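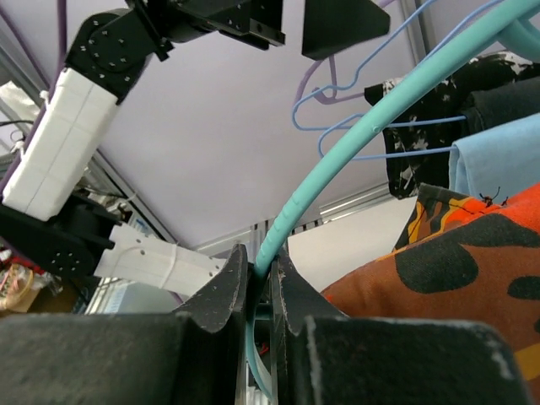
Progress report to the Fleveck fund, second half of the grant period
Last updated 21st December
Filed under: Grants & Reporting > Household Programs > Clothing
Search this site... Go

The closet line in our budget was meant to be the easy part, and I said in May that I doubted it. The plan was to stop buying hangers from whoever was cheapest that week and settle on one kind for the whole clothing room at Haven. We are now partway there. The turquoise plastic ones are the kind we have been trying out, thick in the body, with a long curve and a few small raised ridges on a surface that is otherwise smooth. I like the thickness. I am less sure about the smoothness, and the ridges are too small to settle the question for me.

What was bought. We ordered 100 hangers through Bikik, and the order came in two deliveries. Of these, 43 are on the rails and the rest are still in boxes, which is slower than the schedule you approved. The delay is ours. Lovisa Engebretsen wanted the old wire hangers sorted out before anything new went up, and I agreed with her, although it cost us most of a month.

What we can say so far. Shirts and light jackets stay put. Wide-necked tops slide, as they do on any plastic hanger I have ever used, and the supplier's word "non-slip" should be read with that in mind. Heavy coats we have not tested properly. Lovisa hung 18 of them on one rail for a weekend and reported no trouble, but a weekend proves very little and I would not want it quoted as a result.

The earlier claim. Our application said that matching hangers would cut the time spent tidying the room at closing. I did not write that sentence and I would not have written it. We have no figures from before the change, so any saving we reported now would be a guess. The rails do look neater. Visitors have remarked on it. Whether that is worth the money is a separate matter – I have asked for closing times to be written down from now on so that the next report has something in it.

Shelving. The Hegedűs units are up along the back wall and hold folded trousers and knitwear. One shelf was short of brackets and we waited 14 days for replacements. No extra charge.

Still open:
Children's sizes. The adult hangers are too wide and stretch the shoulders. We have not found a smaller one we like.
Labels for the rails. Two versions tried, both fell off.
What to do with the wire hangers, currently in bags under the stairs.

We are not asking for more money at this stage. I would ask that the second order be held until the coats have been tried for a full season, even if that means the funds carry over.

Garnet Kennedy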